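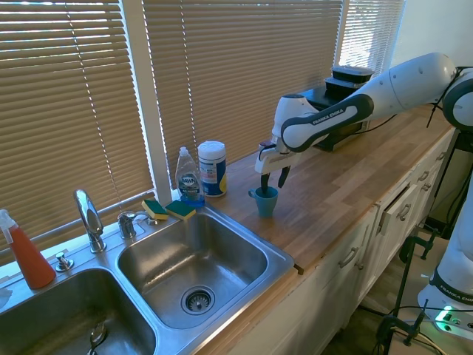 Le bord de l'évier n'est pas un placard

Il y a dans presque toutes les cuisines une bande de quelques centimètres entre le bac et le mur. On y pose l'éponge, puis une deuxième éponge, puis le flacon de liquide vaisselle, la boîte de lingettes, le vaporisateur. Personne ne l'a décidé. La bande est à portée de main, elle est plate, elle se remplit.

Je pense qu'il faut la vider. J'ai tenu le contraire pendant des années et je voudrais expliquer ce qui m'a fait changer d'avis.

L'argument habituel en faveur du rebord garni est la commodité. Il est juste, mais il ne vaut que pour deux objets : l'éponge et le savon, qui servent plusieurs fois par jour. Les lingettes désinfectantes servent bien moins souvent. Le vaporisateur sert une fois le soir, quand il sert. Ces produits occupent pourtant la même place que les autres, la meilleure de la pièce, et il faut les déplacer chaque fois qu'on veut essuyer derrière le robinet. On finit par ne plus essuyer derrière le robinet.

Kourosh Ranjbar, avec qui j'ai partagé une cuisine pendant 4 ans, défendait la position inverse. Pour lui, un produit rangé sous l'évier est un produit dont on ne se sert pas, et une cuisine où tout est visible est une cuisine qu'on nettoie. Je lui donne raison sur un point. Quand j'ai descendu le vaporisateur dans le meuble du bas, je l'ai oublié pendant tout le mois de septembre. La plaque de cuisson s'en est ressentie. Il a suffi ensuite de le suspendre par la gâchette à une barre, à l'intérieur de la porte.

Reste la question des deux éponges. Beaucoup de gens en gardent une pour la vaisselle et une pour le plan de travail. L'idée est bonne, à condition qu'elles soient différentes. Deux éponges jaunes à face verte, posées côte à côte, sont pour moi une seule éponge en deux morceaux : au bout de quelques jours on prend celle qui vient. Il faut deux couleurs, ou couper un coin de l'une des deux. Je coupe le coin.

Le plan de travail en bois change aussi les données. Sur de l'inox ou du carrelage, un fond d'eau sous un flacon ne laisse pas grand-chose. Sur du bois huilé, il laisse un cercle gris, et le cercle reste. J'ai poncé le mien au grain 80, puis au 120, avant de remettre de l'huile, et je ne souhaite pas recommencer. Depuis, tout ce qui goutte reste du côté métal. Une tasse rincée va sur un torchon plié, à l'envers, et pas directement sur le bois à droite du bac, où tout le monde la pose par réflexe.

Même remarque pour le dessus des appareils. Un petit four a un dessus plat, donc on y empile des boîtes. Chez moi c'étaient les boîtes du déjeuner, parce que le placard était plein. Il fallait les enlever avant chaque cuisson, et un soir j'ai oublié : un couvercle a gondolé et ne ferme plus. Le placard était plein de boîtes sans couvercle, que j'ai jetées. Les autres y sont entrées sans difficulté.

Nima Mousavi m'objecte que tout cela suppose du rangement, et que les petites cuisines n'en ont pas. C'est vrai en partie. La mienne n'a qu'un meuble sous l'évier, encombré par le siphon. J'y ai mis un bac en plastique qui se tire comme un tiroir, avec les lingettes, la recharge de savon et les sacs. On n'a pas besoin d'acheter un système complet. Les organisateurs à étages que l'on voit partout tiennent mal autour des tuyaux, et ceux qui se fixent au rebord par des ventouses ne font que déplacer le désordre de quelques centimètres vers le haut.

Mon rebord porte aujourd'hui une éponge dans un support ajouré et un flacon de savon. L'éponge au coin coupé est accrochée dans le bac. Le passage du chiffon derrière le robinet prend quelques secondes et je le fais le soir, après la dernière casserole. Je n'ai toujours pas trouvé où mettre la brosse à bouteilles.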